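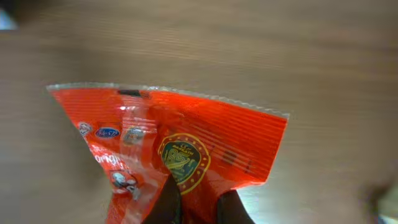
Re: [roststead-makers] Gripper slipping on thin plastic

Hello all,

On 17 March 2024 a member of the Jarnano list wrote:

> We have the printed two-finger gripper running on the bench and it does
> fine with blocks and cups, but anything in thin film just slides out or
> gets squashed flat. Is it the fingertips or the closing force? We are at
> 24 on the force setting and have no idea if that is high or low.

Thank you for writing this up, and please don't feel bad, because I spent most of last September on the very same trouble and filled a whole notebook with it. My arm lives on the wooden table in the back bedroom, and the shiny red-orange snack packet at the top of this message is what I test with these days. It's a good mean test: crinkly, slick, and never the same shape twice. I have the fingers take it low down and pinch until the film bunches up between them, and then the top seal can flop whichever way it likes.

My guess is that your force is fine and your fingertips are too smooth. I was running bare printed tips, and I kept turning the force up and up, which only made the motor hot. What helped was a strip of thin rubber glued to the inside of each tip, after a light rub with 800 grit paper so the glue had something to hold on to. I dropped the force to 8 after that and left it there – your numbers may not match mine at all if you have the Futa servo instead of the Alcaraz one, so do start low and creep up.

The other thing is the wrist camera. Shiny wrappers throw bright streaks wherever they crease, and my code kept taking those for the edge of the packet. I moved the lamp off to the side and it got a good deal calmer, though I still lose one now and then when there's a big fold down the middle.

I'm happy to send the fingertip file to anyone who wants it, just say which servo you have so I send the right mount. And if somebody has found a glue that lasts longer than a few weeks, I would dearly love to hear about it!

Warm wishes from the back bedroom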